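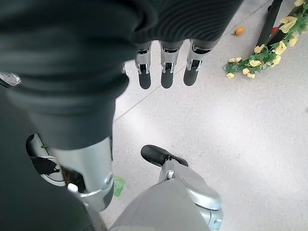 Plotgate sets up and services two-armed walking robots for fruit handling. Our workshop is in Wenden, and most of our work is on one cell type, the Mussa, which moves bunched and loose fruit between crates. A service visit starts at the hands. The ribbed knit sleeve drapes over the base of the silver fingers, so the cuff is turned back first and checked for pulled threads and trapped grit. The knuckle housings are then wiped down, the visible joint hardware is checked, and each matte black fingertip pad is inspected for glazing and splits. Pads are replaced as a full hand set. The feet follow, with the same check on the black rubber toe pads and their brackets.

What we do

We take on a cell after delivery and stay with it. Setting up covers floor survey, joint zeroing, camera alignment, grip force settings and a trial run with the customer's own fruit. Upkeep covers planned visits, spare parts and fault calls. Repairs to wrists and fingers are done at Wenden. Ankle units are sent to our second bench at Husum, where the load rig is kept.

Grip settings

Grip force is set by fruit type and stored as a numbered profile. Soft fruit needs a slow close and a low holding force, and the profile has to be checked again whenever pads are changed. For bunches, the approach angle matters as much as the force. The fitter runs the approach at reduced speed and views it through the wrist camera before any full-speed cycle is allowed. 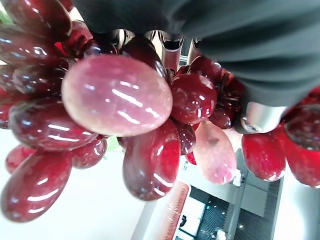 Red grapes at the gripper, wrist camera view.

Service intervals

A full hand service is due every 1800 running hours. Sleeves are changed at 624 hours, or sooner if the cuff has lost its stretch. A hand goes back into use when at least 98 per cent of its test grips pass and no finger shows more than 3 mm of side play at the tip. Hands that fail are stripped down and tested again from the start. Results are entered in the cell's log, and the customer receives a copy.

Between visits, operators should keep the cuffs clean, brush the toe pads and report any change in joint noise. They should not oil the fingers.
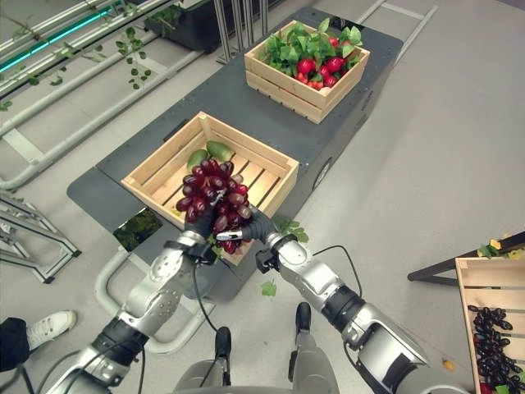
Can our own staff change the fingertip pads?
Trained staff can change pads with the cell switched off and locked. The grip profile must then be checked before the cell is run at full speed. We give the training on site during setting up, and spare pads are supplied in hand sets.

Page last checked 8 October 2019. Plotgate, Wenden.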